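Skotier publica los resultados de su primera evaluación de tareas menudas con pinzas robóticas

Clasificar piezas pequeñas en cajas con divisiones sigue siendo más lento que hacerlo a mano, según el informe presentado hoy

19/01/2023 - Skotier, empresa de ingeniería dedicada a la automatización ligera, ha publicado el informe técnico de la evaluación Dimanard, centrada en una pregunta concreta: qué tareas domésticas y de taller puede asumir hoy una máquina sin adaptar el puesto de trabajo. La respuesta es parcial. El vaciado de bandejas y el traslado de recipientes cerrados alcanzan un nivel utilizable. La clasificación de objetos pequeños, no.

El informe recoge 3.152 intentos repartidos entre 116 variantes de tarea. Cada variante define el objeto, el recipiente de destino y la orientación inicial. Se considera válido el intento en el que la pieza queda dentro del compartimento asignado, sin contacto posterior y sin desplazar el recipiente.

El ensayo de clasificación emplea cajas organizadoras transparentes sobre superficie blanca. La combinación es desfavorable por diseño: las paredes transparentes producen reflejos, el borde superior ofrece poco contraste y la sombra de la caja se confunde con su base. Las piezas planas y redondas añaden una segunda dificultad, la de mantener el agarre entre las puntas de la pinza mientras se corrige el ángulo de entrada.

Las demostraciones de referencia las realizaron operadores con una pinza en cada mano. Esos registros se utilizaron después para ajustar el control de los brazos automáticos de Overgaard, evaluados en las mismas condiciones. La diferencia principal no aparece en el agarre inicial, sino en la colocación: el operador corrige la trayectoria al aproximarse al divisor, mientras que el sistema automático tiende a detenerse o a apoyar la pieza sobre el borde.

«Una caja con compartimentos es un objeto corriente en cualquier taller y en muchas casas. Para un sistema de visión es un caso difícil, y conviene medirlo como tal», señala Ashraful Mondal, responsable de ensayos de Skotier. «Con los datos actuales no recomendamos la clasificación desatendida de piezas menudas. El traslado de recipientes cerrados sí puede plantearse, con supervisión.»

El informe descarta por ahora dos usos solicitados por clientes: el orden de costureros y la reposición de tornillería en mostrador. En ambos, el tiempo por pieza multiplica por 5 el de una persona sin herramienta. La apertura de tapas con bisagra queda pendiente de una segunda fase, prevista para septiembre, en la que participará el fabricante de utillaje Povell con unos 10 modelos de punta intercambiable.

El documento completo, con el protocolo y las tablas por variante, puede solicitarse al departamento técnico de Skotier. 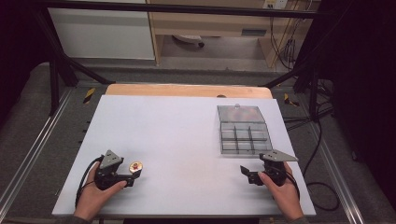
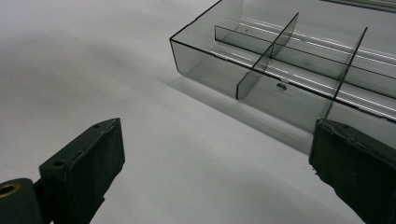
Pinzas de mano y caja transparente con compartimentos sobre superficie blanca. Evaluación Dimanard. Fotos: Skotier.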